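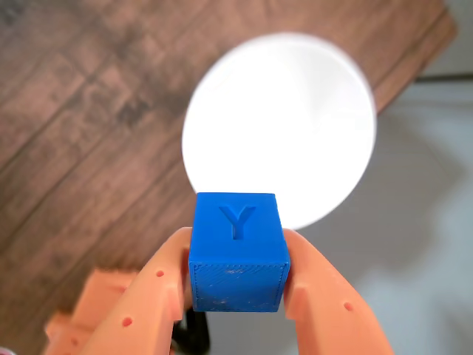

Nadine said the Y had to be the last letter of something, and that I'd been wasting my Tuesday trying to start words with it. Yacht, yellow, yesterday, yam. I had a whole page of these on the back of a Hustard receipt and I was pretty proud of yam.

"It's blue," I said. "Maybe it's about the color."

"Maybe it's about a name," she said, and went back to her soup.

I should explain about the cubes. My uncle left me a shoebox of them, all plastic, all printed on the machine he kept in the pantry next to the canned peaches, and there was a note in the box that just said put us in order. Us! Like they were cousins. There was an A and two Rs and an L and a B and this Y, and I'd had them on the rug, on the windowsill, on the kitchen counter at two in the morning with a bowl of cereal. I ran my thumb over that Y so many times I could have read it in my sleep. It sits down into the top, so your nail catches in it.

Tavion Lyons came by after supper to return my ladder and got sucked in, the way people do. He tried LARRBY. He tried BARRLY, and said it out loud a few times as if it might get better.

"Did he know a Barry?" he asked.

"He knew everybody," I said. "He drove the 457 bus for half his life."

Nadine put her spoon down. She came over and knelt on the floorboards in her good pants and pushed the letters around with one finger - the L off by itself, then the rest in a row. BARRY L. Then she turned the Y over, and I swear I had never once done that, and scratched into the bottom with a pin or something was 2534 Drastitz Road.

None of us said anything for a bit. The fridge hummed. Tavion still had one arm through the ladder.

"That's out past Khondokar," he said finally. "There's a diner and then there's nothing for a long while."

"Is the diner open?" Nadine asked.

I was already looking for my keys, and I put the Y in my coat pocket, and we left the soup on the table and the ladder in the hall.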